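Block stacking testers wanted - Paststead

Radamico is looking for people to take part in a table-top study of stacking games. We are preparing a set of plain wooden blocks for sale and want to see how different people build with them before the rules booklet is printed. Sessions run at our Paststead workroom throughout May.

No experience is needed. We would like to hear from people who play board games every week and from people who have not touched a building block in years. You must be 18 or over and able to sit at a table for the length of a session.

What you will do

Each person attends 2 sessions of 45 minutes. In the first you build towers from a set of starting layouts and take blocks out one at a time until the tower falls. In the second you are given a draft of the booklet and asked to play from it without help. We note where you stop, go back a page or ask a question. There is a short form to fill in at the end of each session.

The blocks are laid on a mat so that they do not slide, and the first layouts are low ones. Taller towers come later in the session. You may use either hand or both.

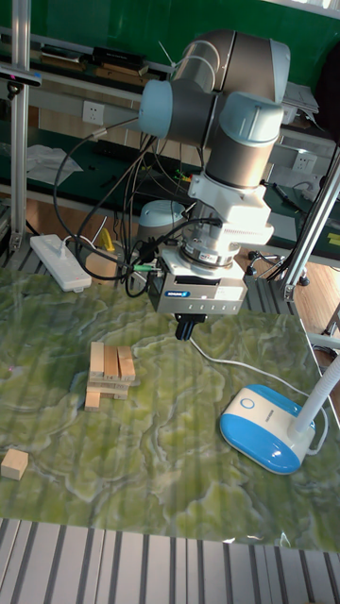
A small stack of wooden blocks on the green mat, with a single cube to one side.

Sessions are held one person at a time, so please arrive when your slot begins. If you wear long sleeves, be ready to roll them up. Bags and coats go on the hooks in the corridor - there is no locker, so leave anything valuable at home. Tea, coffee and water are available before and after, but not at the table.

We do not need your opinion to be kind. The last booklet, for our Zilow tile game, was rewritten after testers got stuck on the scoring page, and we would sooner find that sort of thing now than after printing.

Payment

You will receive £45 once both sessions are finished. We cannot pay for one session alone unless we are the ones who cancel. Travel is not covered, but parking behind the building is free for testers.

Where we are

The workroom is on the ground floor of the Bahrami building, 900 metres from Paststead station. There is a level entrance at the side and an accessible toilet next to the room. Ring the bell marked Radamico and wait in the hall.

How to apply

Write to the testing desk at Radamico, or leave your details at reception between 10am and 4pm. Tell us your age, which hand you write with, whether you have played a stacking game before and which times of day suit you. Early evening slots go first. We reply to everyone within 5 working days, including those we cannot fit in this time.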